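Facilities Helpdesk, Hakunance House
Ticket 860: Wall finish and loose panel, second-floor reading room
Category: Fabric and furnishings
Priority: Routine
Status: Closed, with one item carried forward
Handled by: Anahera Fairweather, Building Services

1. Request as received

The reading room team reported two matters on the long wall of the second-floor reading room. The first concerned marks left on the painted surface after the November display was taken down. The second concerned a dark varnished panel which had been stood against the wall during the same work and had not been returned to its place. The team asked whether the wall would need to be repainted in full before the room reopened to members, and whether the panel could be refitted in its present condition.

The requester noted that the wall was last painted by Kushnir, under the redecoration contract, and asked that the firm be contacted if the work was still covered.

2. Initial response

The request was acknowledged at 9.40 am and assigned to Building Services. The requester was asked not to pull at any remaining tape, and not to wipe the wall with the general cleaning spray kept in the corridor cupboard. The spray has left shiny patches on flat paint elsewhere in the building, and these are harder to put right than the marks themselves.

The contract file was checked. Cover for the paintwork ran for 24 months and has ended. Kushnir confirmed by telephone that the colour remains available to order and supplied the mixing reference, which has been added to the room record.

3. Inspection

The wall was inspected in daylight with the ceiling lights off, and again with them on. The mauve-taupe finish is even and smooth. One small square of translucent tape remains high on the wall, set slightly askew and paler than the paint around it. A few tiny white specks were also noted, which may be chips, dust or flecks of paint. No cracking or lifting was found near them when the surface was checked by hand.

The panel has kept its gloss and its colour, and the grain is clear, with a dark arched figure running down through it. There are small pale nicks along the left edge, and the right edge is a little rough where the finish meets the side. The pale unfinished woodwork next to it was not part of the request and was left as found.

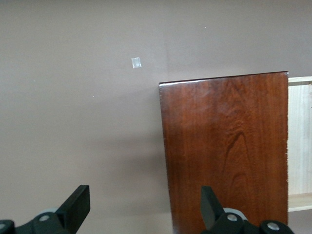

4. Action taken: wall

4.1 The tape was warmed with a hairdryer on its lowest setting, held a hand's width away, and eased off from one corner with a plastic scraper. The paint beneath did not lift.

4.2 A faint trace of adhesive was removed with a soft cloth, lukewarm water and a drop of washing-up liquid. The area was then patted dry. Rubbing was avoided.

4.3 The specks were brushed with a dry, soft brush. Those that came away were dust and needed no further treatment. Two proved to be small chips and were touched in with the matching paint, applied with the tip of an artist's brush and left overnight.

4.4 The touched-in points were viewed the following morning from the main entrance and from the reading desks. They could not be picked out from either position.

A full repaint is not required. The estimate of 3,000 set aside for this purpose has been released back to the general repairs budget.

5. Action taken: panel

5.1 Loose fibres on the right edge were trimmed with a sharp blade and smoothed lightly along the grain with fine paper. The varnished face was masked beforehand.

5.2 The nicks on the left edge were coloured with a reddish-brown wax stick from the Jisusel repair kit held in the workshop. The first shade tried was too orange and was removed. The next darker shade gave an acceptable match.

5.3 The panel has not been refitted. One of the original fixings could not be found, and the size is not stocked. A replacement set has been ordered through Fundevo under order line 19.

6. Advice to the reading room team

Adhesive tape should not be used on painted walls in this room. Display materials may be hung from the picture rail in the adjoining corridor, or placed on the free-standing boards, which can be booked through the helpdesk.

Until it is refitted, the panel should be kept upright with a folded blanket beneath its lower edge. Two people should be present if it has to be moved.

7. Closure

The requester inspected the wall with Building Services and agreed that the first matter could be closed. The refitting of the panel has been carried forward to a separate ticket, to be scheduled when the fixings are delivered. Members may use the room in the meantime.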